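Angeliki Ververidis
5/23/26

1/ Short thread on municipal bond yields versus what a town pays to borrow. The two figures get mixed up every time a council publishes its debt schedule.

2/ Take Hardale. It issues a bond with a 3 percent coupon. That coupon is fixed on the day of issue. If the market yield later goes to 5 percent, Hardale's payments on that bond do not change. The holder's resale price does.

3/ The cost moves when the bond matures and the town has to refinance. A town with short debt feels a rate rise early. A town with long debt feels it late – and may have paid extra up front for the delay.

4/ So the number to look for is average remaining maturity. Hardale's is 2 years. The total owed gets the headline and says little about next year's interest bill.

5/ Anselmo Lopes asked whether a sinking fund fixes this. Partly. Cash set aside reduces the amount to be rolled over. It does nothing about the rate on the remainder.

6/ Watch the call date too. If the issuer can redeem early, it will usually do so when rates fall, and the holder has to reinvest at the lower rate. Yield to maturity on a callable bond overstates what you are likely to get. Use yield to worst.
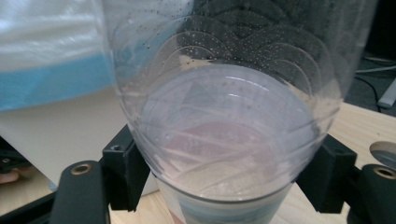

Clear bottle, a little left at the bottom.

7/ Next thread in October, after Hardale posts its refinancing terms. I will go through the fee table line by line – underwriting, legal, rating.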